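Projects > Student Work > Applied Automation > Can a Machine Do the Chores Yet?

14 shares | 2 comments

Can a Machine Do the Chores Yet?
Final report, Applied Automation project course, Surkumeo Technical College

1. What we set out to do

Our group of four spent the fall term, starting in September, on one question: are household and shop-floor machines ready to take over the dull jobs people keep saying they will take over? We did not build a robot. We had neither the money nor the time, and the last group that tried handed in a box of parts. We picked two chores and checked what the available machines could do with them.

The chores were folding laundry and restocking a low shelf with soft goods in a small store. Both are boring and both come up in nearly every sales video we watched. They also share a problem, which is cloth.

Our starting position was doubtful and we should say so. Two of us have worked retail and have seen a self-checkout lane need more staff than the lane it replaced.

2. What we looked at

For the shop-floor half we were allowed into the back room of Gustgate, a discount clothing and linen store, on a Thursday before opening. The store had a shelf-stocking arm on trial from a supplier called Astness. For the home half we used a bench setup at the college, running folding software from a small outfit named Tóth, and we read everything we could find on how such systems are trained.

We gave each system the same kind of work a new hire would get on day one. A try counted as a success only if no person touched the item between start and finish. We thought that was fair. The Astness technician thought it was harsh and asked us to count "assisted completions" as well. We wrote those down in a separate column and did not add them to the total.

3. Results

The folding bench got 27 tries with a plain hand towel. It finished 13 of them. We had expected worse, and for a few minutes we were impressed. Then we looked at what happened when the towel started out in a heap and not laid flat. Nearly all of the 13 successes came from towels one of us had already spread out square on the table. Spreading out the towel is, to our minds, most of the chore. After that a person can fold it in the time it takes to say so.

With a T-shirt the bench did not finish once. It tended to grab both layers at the hem when it needed one, or lose a sleeve underneath. One try ended with the shirt on the floor, where the software went on making folding motions over a bare table until we hit stop.

The arm at Gustgate did better with boxed items, which we had not come to test. With packs of pillowcases it was slow but steady. With loose throws it dropped or bunched enough of them that the store's morning worker was redoing the shelf behind it. She had a shorter report than ours: she said it was like training somebody who forgets everything at lunch.

4. Why cloth is so hard

A box has the same shape wherever you put it. A shirt has a new shape every time it lands. The machine has to work out where the edges are when half of them are hidden, pick up one layer and leave the next, and pull hard enough to flatten the thing without dragging it away. People do this mostly by feel. Both systems we tested worked mostly by sight.

The usual answer is more practice data. A person does the chore with a pair of hand-held grippers, one in each hand, and the recordings are used to teach the machine the same moves. The grippers limit the person to the sort of pinch a robot could make, so what gets recorded is something a robot could in theory copy.

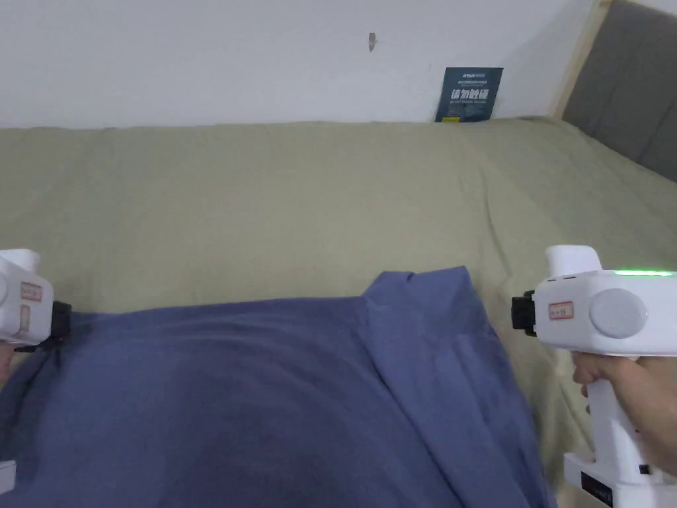
Our trouble with this approach is the arithmetic. The Tóth notes say the towel skill was trained on 600 recorded folds. We do not know how many a shirt would take, and the notes do not guess. Then there are fitted sheets, socks, and anything with a hood. Each bed is a different height and each bedroom has its own light. If every one of those needs its own stack of recordings made by somebody standing there pinching cloth, then a great deal of human folding is going into avoiding human folding.

We raised this in our midterm talk and were told that the skills will carry over from one item to another once there are enough of them. Maybe so. We saw no sign of it between a towel and a T-shirt, which are not very far apart.

5. Limits of our work

We tested 2 systems, and both may be behind the best ones. The store visit was one morning. Our lighting at the bench was poor, and the table was a little shiny, which may have cost the software a few towels. We also got better at laying out the towels as the day went on, so the later tries were probably easier than the early ones. We should have mixed up the order and did not.

6. What we would tell a buyer

For boxed goods on a fixed shelf, a trial might be worth the trouble if somebody is on hand to watch it. For laundry, we would keep our money. Ask any seller to start from a full basket dumped on the table, with the camera running and no cuts, and time it until the last item is folded. We asked for this and were sent a brochure.

Our tally sheets, including the assisted column, are in the binder in the course lab.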